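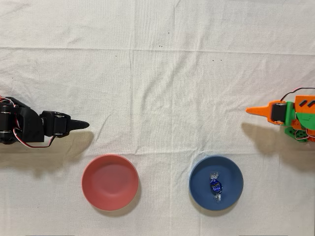

図16　布を敷き、二つのボウルを並べたところ

第10章　布とボウルの準備

ビーズや豆を分ける作業に入る前に、まずは机の上を整えましょう。早く始めたいお気持ちはよくわかるのですが、布の敷き方とボウルの置き場所が決まっているだけで、そのあとの手の運びがずいぶん楽になります。お茶でも一杯いれて、ゆっくり取りかかってください。

用意するもの
・敷き布「Alva」（白）　1枚
・丸いボウル「Skimard」　2個
・乾いた柔らかいふきん（お手持ちのもので結構です）

1. 机の上の物をいったん片づけ、ふきんで天板を拭きます。前の作業の粒が残っていると布の下でころころ動きますので、手のひらでそっとなでて確かめておくと安心です。

2. 敷き布を広げます。畳んだままの状態で机の奥側に置き、手前に向かって一折りずつ開いてください。裏表はありませんが、縁の縫い目がほつれていたら、そちらを奥にしておくと袖に引っかかりません。

3. 両手を布の真ん中に置いて、外側へ向かってやさしくなでます。横に長く通っている折り目は、無理に消さなくてもかまいません。図16でも、奥のほうに折り目が一本、横に残っています。この線を目印にして、ボウルはそれより手前に置く、と覚えていただくとよいと思います。

注記：細かなしわや柔らかな起伏は、そのままで大丈夫です。小さな粒がしわのところで止まってくれて、かえって拾いやすいというお声もいただいています。ただ、ボウルの底に当たる場所だけは、できるだけ平らにしてください。

4. ボウルを二つ、左右に並べて置きます。図では左が赤いボウルです。色の左右に決まりはありませんので、お好きなほうからどうぞ。ご家族で使われる場合は、はじめに「赤には何を入れるか」を声に出して決めておくと、途中で迷わずにすみます（わが社の試作室でも、これを忘れて何度やり直したことか！）。

5. ボウルの縁に指を軽くかけて、左右に少しだけ揺らしてみます。かたつくようなら、一度持ち上げて下の布を伸ばし、もう一度置いてください。布の上で引きずるとせっかく伸ばしたところがまた寄ってしまいますから、面倒でも持ち上げるのがこつです。

6. 椅子に腰かけ、両方のボウルに無理なく手が届くかどうかを確かめます。遠いと感じたら、布は動かさずにボウルのほうを手前へ寄せます。

注意
・布の端を机から長く垂らさないでください。膝や袖で引っ張られ、ボウルが倒れることがあります。
・ビーズや豆は、小さなお子さまが口に入れるおそれがあります。必ず大人の方がそばについてください。
・重い物をボウルに山盛りにするのは避け、いっぱいになる前に保存容器へ移しましょう。

布の上の小さな粒について
白い布は、黒っぽい小さな点がよく目立ちます。図16でも、奥のほうに小さな点がいくつか見えます。こうした点を見つけたら、まず指先でつまめるかどうかをお試しください。つまめないものは、粘着テープを軽く当ててみるとよいでしょう。強くこすると布の中へ入り込んでしまうことがあります。うっすらとした灰色の汚れが気になるときは、ぬるま湯に中性洗剤を少し溶かして押し洗いし、日陰で干してください。

替えの敷き布は、品番1743でPancombeの部品窓口にお申しつけください。ボウルは一つずつでもご注文いただけます。

準備ができましたら、次の章「粒を分ける」へお進みください。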